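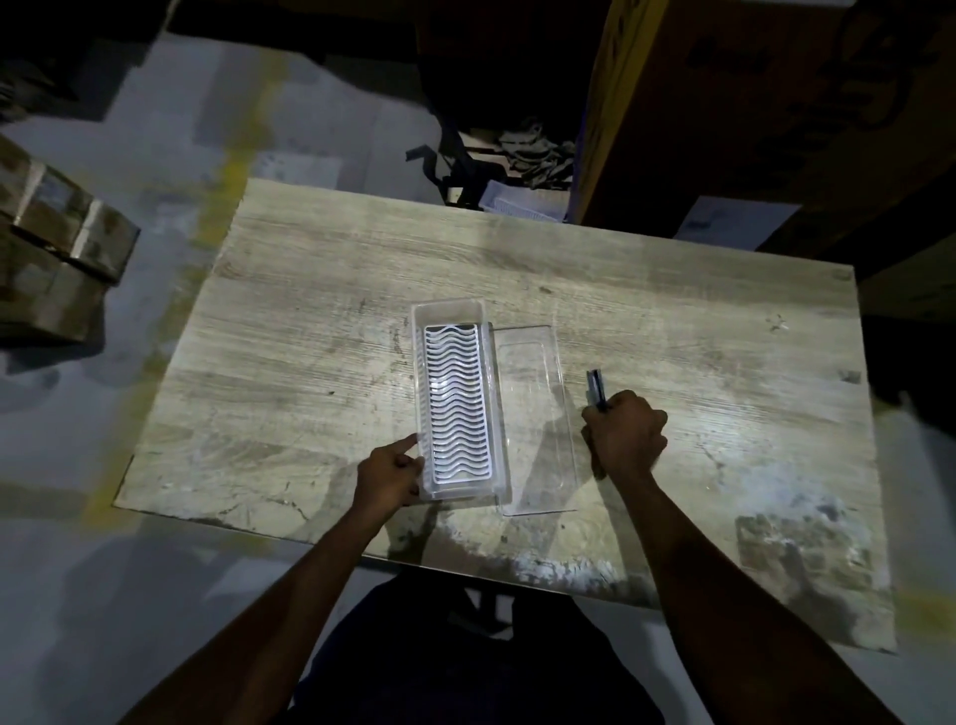
Unpacking and Repacking Operative (Trays and Inserts)
Nastix, Nustville site
Reference: 371
Permanent, full time and part time considered

Nastix receives, checks and repacks plastic trays, lids and ribbed inserts for customers in the laboratory and small parts trades. The Nustville site handles nearly 4,000 trays in a normal working week. Applications are now invited for the post of Unpacking and Repacking Operative, reporting to the Goods In Supervisor.

The work is done by hand at a bench, with cartons stacked close by. The person appointed will open sealed deliveries, separate each tray from its lid, look over the insert for cracks, warping or marks, and return the parts to store or pass them forward for repacking. Clear plastic shows every scratch, and a steady, careful manner is valued above speed.

Main duties

Opening taped cartons with a box cutter without damaging the contents
Checking trays, lids and inserts against the delivery note
Setting aside faulty or incomplete sets and recording the fault
Fitting inserts and lids and packing finished sets for dispatch
Flattening used cartons and clearing straps and tape from the floor
Keeping the bench and the shelves behind it in good order
Helping with the stock count each August

The person appointed

Applicants must have good close eyesight, with glasses if needed, and must be comfortable using a hand blade for much of the day. They must be able to read and complete simple forms in English. Previous warehouse or packing experience is welcome but not required, as full training is given during the first 7 days. Training covers safe use and storage of blades, lifting, and the grading of faults – a sample set of accepted and rejected parts is kept for reference.

The post involves both seated and standing work, and cartons are lifted throughout the shift. The packing area has a concrete floor and can be cool in winter. Work jackets, gloves and safety shoes are supplied. Candidates who would need changes to the bench, the seating or the hours are encouraged to say so when applying, and such requests have no bearing on the decision to interview.

Terms

Pay is set according to the site scale, a copy of which is sent with the application form. Overtime is voluntary and paid at the higher rate. Holiday entitlement rises with length of service. Free parking is available at the Jornmont gate, and bus route 213 stops outside the main entrance. The post is subject to a probationary period and satisfactory references.

How to apply

Application forms may be collected from reception at the Nustville site or requested in writing from the Personnel Office, Nastix, Yáñez House, Nustville. Please quote the reference on all letters. A CV may be enclosed but will not be accepted in place of the form.

Closing date for completed forms: 1/11/20

Shortlisted candidates will be asked to attend a short interview and a practical bench exercise lasting less than an hour. Travel costs within the district are refunded on production of a ticket or receipt. Unsuccessful applicants will be notified by post.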